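Subject: Re: [shared-workshop] Thin board stock and bench surfaces, April intake

To all subscribers,

The Drulmont office has received several replies to the notice quoted below. The following answers are sent to the full list so that every site works from the same instructions.

On Apr, the Koppel site wrote:
> We have taken delivery of the first 500 thin boards from Tivell and
> would like to confirm two points before they are put on the racks.
> First, should the plastic sheeting stay on until the boards are
> issued, or come off at intake? Second, the notice asks for boards to
> be kept upright, but our racks were built for flat storage. Is a
> flat stack acceptable for a short period?
>
> We also ask whether pencil marks on the bench tops need to be
> removed before the April inspection.

The plastic sheeting is to be removed at intake. Sites that left it in place last season reported boards with uneven color along the edges, and the supplier does not accept returns once a pack has been held for more than 10 days. Sheeting that is in good condition may be folded and kept for outgoing packs. Crumpled or torn sheeting should go in the film recycling container — please do not leave it on the benches.

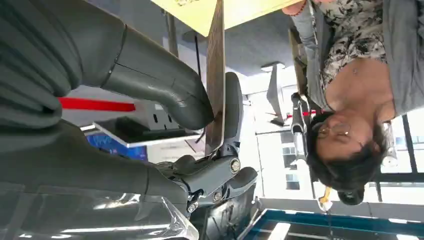 Storage and handling

Thin brown boards should be held upright whenever they are being checked, with light contact on the faces and no pressure on the corners. Boards showing a darker tone along the edges may be accepted, provided that the faces are sound and the board is straight. Any board with a visible bow is to be set aside and listed on the intake sheet under "Remarks."

A flat stack is acceptable at Koppel until the new racks arrive from Istel. Stacks should be placed on a level surface, clear of the floor, and should not be used as a temporary table.

Faint handwritten marks on bench tops and cover sheets do not need to be removed. Ink, glue and tape residue do.

The full order is for 2,000 boards, of which 700 are reserved for Drulmont. Sites that wish to change their share should reply to the office address and not to the list. Changes received after the end of April will be held over to the next order.

With regards,

Supplies and Facilities Office
Drulmont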